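Preparing and Standardising a Sodium Hydroxide Solution

Teaching Laboratory Guides, Remville Science Centre
Last revised December 2024

Sodium hydroxide cannot be weighed out accurately enough to serve as a standard. The pellets take up water and carbon dioxide from the air while they sit on the balance. For this reason a solution is first made to an approximate strength, then standardised against a solid acid of known purity. Students enrolled in the introductory analytical course must complete this procedure before starting the vinegar and antacid exercises.

Before you begin

Read the safety sheet for sodium hydroxide and sign the register in Room 362. Safety glasses, a buttoned lab coat and nitrile gloves are required at all times. Solutions of this strength will injure the eyes and irritate the skin. Rinse any splash under running water at once and report it to the demonstrator, however minor it may seem.

Lay out your small items before collecting any chemicals, so that you do not have to search for them with wet gloves.

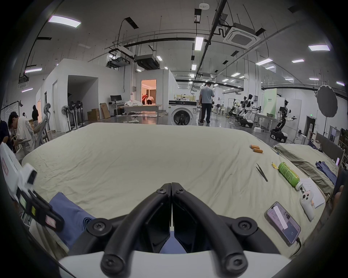 Tweezers, a sticky note and a capped green bottle.

You will need a 50 mL burette, a 25 mL pipette and filler, three 250 mL conical flasks, a wash bottle, a 1 L polyethylene bottle with a screw cap, and phenolphthalein indicator. Potassium hydrogen phthalate (KHP) is dried in advance and kept in the desiccator beside the Atach balance.

Making the solution

Boil slightly more than one litre of deionised water for several minutes and let it cool under a loose cover. Boiling drives off dissolved carbon dioxide, which would otherwise react with the hydroxide and blur the end point.

Weigh 4 g of sodium hydroxide pellets into a plastic beaker. The top-pan balance is adequate for this step. Add the pellets to about 800 mL of the cooled water in small portions, stirring between additions — the mixture will become warm. When it has returned to room temperature, make up to one litre, transfer to the polyethylene bottle and invert it several times. Do not use a bottle with a ground glass stopper, as the stopper may seize.

Setting up the burette

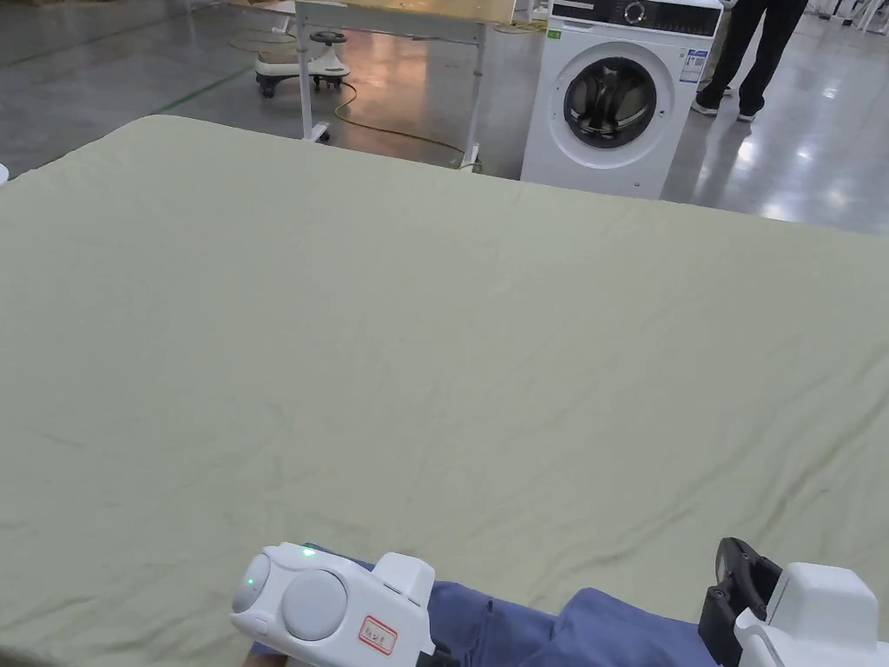
Rinse the burette twice with small volumes of the hydroxide solution and discard the rinsings. Fill it above the zero mark, then open the tap briefly to clear any air from the tip. Clamp it upright and check it from two sides. The colour change at the end point is faint and is easily missed against a dark bench, so place white paper under the flask. Plain cloth or sheeting in a pale shade, such as the sage green shown, may protect a wide surface, but it should not replace the white paper, and creases should be smoothed out where the flask will stand.

Titration

Weigh 0.5 g of dried KHP into each conical flask, recording the mass to four decimal places. Dissolve each portion in 50 mL of the boiled water and add two drops of indicator. Titrate with constant swirling until a pale pink colour persists for 30 seconds. Rinse the walls of the flask shortly before the end point.

Calculation

Divide the mass of KHP by its molar mass, 204.22 g/mol, to obtain the amount in moles. The reaction is one to one, so dividing this figure by the volume delivered, in litres, gives the concentration of the hydroxide. Results from the three flasks should agree within 0.5 per cent. If they do not, titrate a further portion.

Label the bottle with the concentration, the date and your bench number. Restandardise after 8 days.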